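Can a machine put the shopping away yet?

Apr 18, 2020

The engineer who runs the handling group at Tidham has been asked the same question at every open day for years, and she has stopped minding it. People want to know when they can have a machine that does the washing up.

"I tell them they've already got one," she says. "It's a dishwasher. What they want is the thing that loads it, and that's a different job altogether."

Tidham does not make dishwashers. It works on two-armed machines for small jobs in kitchens, canteens and shops: picking things up, moving them along, standing them where they ought to be. The group is paid partly by Dixit, a firm that fits out corner shops, and partly out of a project called Lirkar, which is meant to find out which household chores are worth trying at all. She asked not to be named, as the results have not been published, and we spoke by phone for most of an afternoon.

I began with the shop floor. Dixit would like a machine that fills a drinks shelf overnight. How near is it?

"Nearer than the home, by a long way. A shop is tidy compared with a house. The shelf is the same height every night and the stock is in known sizes. If you asked me to pick up one can from a bare table, I'd say that's done, we can do that. If you asked me to fill a whole bay with nobody there to help, I'd say no."

The trouble, she says, is mostly in the gaps. A hand can slide between two cans and push one aside with a knuckle. A gripper needs room for its fingers on both sides, and on a packed shelf there is no room. Her group has tried coming in from the top, and that works on a table but not under a shelf with another shelf above it.

They keep a log of their trials. In the last full run the machine was given 107 goes at picking up a single item and setting it down on a mark. It failed 27 times. I said that sounded like a lot.

"It is a lot. You wouldn't keep a person on who dropped one in four. Some of those weren't drops, mind you. Some were the machine stopping and asking for help, and I count that as a failure too. Other groups don't, so be careful when you compare."

Was it the weight that caused the failures?

"Hardly ever. Shiny things are worse than heavy things. The cameras get a bright patch off the metal and the edge isn't where the software thinks it is. Clear things are worse again. Glass is a misery. You see the wall through it and so does the camera."

She would rather work with ordinary shopping than with test blocks, and most of what goes on the table comes from a supermarket.

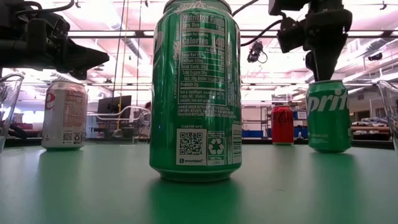 Blocks are useful for the first week, she says, and after that they teach you bad habits. A block does not dent. Squeeze an empty can as hard as you would squeeze a block and you have flattened it, and the sums for a full can are no help with a half-empty one.

We moved on to the home. Lirkar started with a list of chores and has cut it down to four: clearing a table, putting tins in a cupboard, sorting washing by colour and wiping a worktop. Ironing went in July. Making a bed had gone before that.

"Wiping is the best of them. If it misses a bit, it goes over it again and there's no harm done. Clearing a table is slow. We had it take five minutes over a mug and two plates. My mother would have had the lot washed by then."

A rival machine from Zokow has been shown clearing a table a good deal faster. She has watched the film and thinks the work is sound, but she would like to see it on a table it had not met before. Her own machine does worse as soon as the cloth is changed.

I asked what she would tell someone who wanted to buy one for an elderly parent.

"Don't wait for it. Get a person in, or get a better cupboard. I'd be happy if we had something in a canteen that could do one job all day and be left alone with it. Stacking trays, say. I think that will come first, and the house will come a long time after."

The group's next trials are with Dixit, on a real shelf with a real lip along the front. The lip is the height of a thumb, and at the moment the machine catches the bottom of the can on it.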